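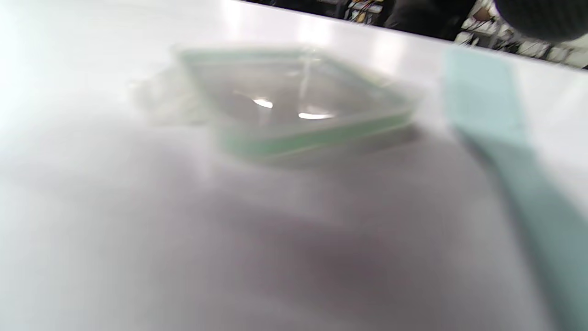 Leftovers at Ametepe House: What We Save, What We Forget, and What We Throw Out

Ebenezer Alhassan and Jong-dae Myung
Household and Community Studies, final project
Submitted 2019-05-15

Why we picked this topic

Both of us grew up in homes where throwing away food was close to a crime. Ebenezer's grandmother could get three dinners out of one pot of stew, and Jong-dae's parents still keep a whole refrigerator just for side dishes. Then we moved into Ametepe House, where 217 students share the kitchens, and we saw how much perfectly good rice goes into the trash at the end of every week (some of it ours, we are sorry to say). Our instructor told us to choose something we could study without leaving the building, and so this project more or less chose us.

The question we settled on was simple enough. When students in shared housing save their leftovers, what decides whether those leftovers get eaten?

How we went about it

We put a paper survey under every door and left a return box by the mailboxes. The survey had one page of questions about cooking habits and a blank space at the bottom, and the blank space ended up being our favorite part to read. People wrote us whole stories in there! We also sat down with neighbors who were willing to talk, usually over tea, and we kept a waste log for the third-floor kitchen. For the log we asked everyone on that floor to drop any leftovers they were throwing out into a separate lidded bin, which we weighed each evening on a kitchen scale we borrowed from the Rikura dining office.

We should say that the first few evenings did not go smoothly. The bin got mixed up with the regular compost and we had to start the log over with a much bigger sign. After that people were very good about it.

What we found

Our heaviest evening came to 1549 grams, and most of that was cooked rice and pasta. Both of us had guessed it would be vegetables. When we asked around, the explanation made sense: people cook a full pot of rice out of habit, eat one bowl, and then cook a fresh pot the next day because cold rice doesn't sound very appealing after a long afternoon of classes.

Labels mattered more than we expected. People who wrote a name and a day on their food told us they nearly always finished it. People who skipped the label often said they had forgotten which food was theirs, and they didn't want to open a neighbor's dinner by mistake. One person wrote in the blank space that she had been politely avoiding her own soup for a week.

Where the food sits also came up again and again. Anything pushed to the back of a bottom shelf was as good as gone. Several people liked see-through containers for this reason, while others said it made no difference to them once the lid was buried under somebody's groceries.

What we tried

With help from the floor, we gave the middle shelf of the refrigerator over to food that needed eating soon, and hung a marker on a string from the door handle. We also started a small swap evening, where anybody could bring what they had left and take what they liked. The first one was mostly fried rice, made by Jong-dae from other people's plain rice, and it was gone before the second pan was hot.

Limits, and what we would do differently

We only logged one kitchen, and the people on that floor knew what we were up to, so they may well have been more careful than usual. We would like to log a second floor next time without the swap evenings, for a fair comparison. We would also buy our own scale. The dining office needed theirs back twice, and Ebenezer is tired of running across the courtyard in his slippers.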